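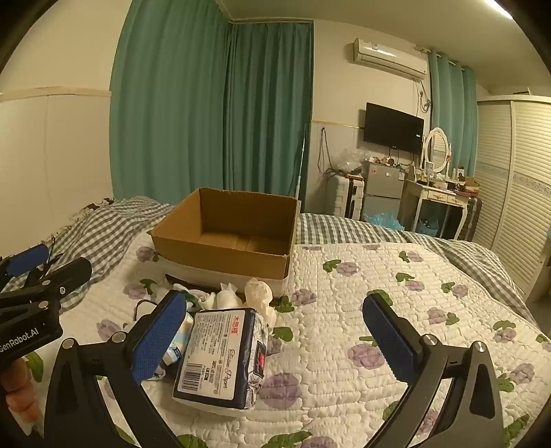 4.2 The bed as a sorting surface

Figure 3. Bed in household 11, with an open cardboard box, a wrapped pack of tissue paper and smaller items on a floral quilted bedspread.

Furniture catalogues are firm that a bed is for sleeping in. Our households were less strict. Of the 200 homes that kept a tidying diary for us in April, most named the bed as the place where things were put while somebody decided what to do with them, well ahead of the dining table and the floor. Treloar's earlier study in Kiltstead found the same habit and called it "horizontal postponement", a term we adopt here with some reluctance.

The bed has clear merits for the job. It is wide, it is soft enough to forgive being thrown at, and it sets a deadline, as the sleeper will want it back by evening. The deadline is weaker than it sounds. Several diaries record a pile moved to a chair at bedtime and returned to the bed in the morning, a journey one respondent in Srithong had kept up for most of the month.

Figure 3 shows the arrangement we came to think of as typical. The box is in the middle of the bed and has nothing in it. In front of it are a pack of tissue paper, still in its wrapper and standing on end, a crumpled wad of white paper, a balled-up tissue and a bunched white cloth with a blue edge. A loose plastic wrapper and a thin black cable lie off to the left. We coded the pack as "stock", the wad and the balled-up tissue as "waste", and the cloth as "undecided", a category that grew until it had to be given its own page.

Cables gave us the most trouble. Ashworth coded every one as "undecided" on the grounds that no household in the sample had ever knowingly thrown a cable away. The second coder preferred "stock". Agreement between coders was good for paper goods and poor for anything with a plug, and we report the two groups separately in Table 2.

Boxes were also awkward. The diary form treated a box as a container, but respondents often listed it among the things to be tidied, and a few gave it an entry longer than those for its contents. Of the 880 entries that mention a box, we kept both readings where the wording allowed and excluded the entries that said only "box, again".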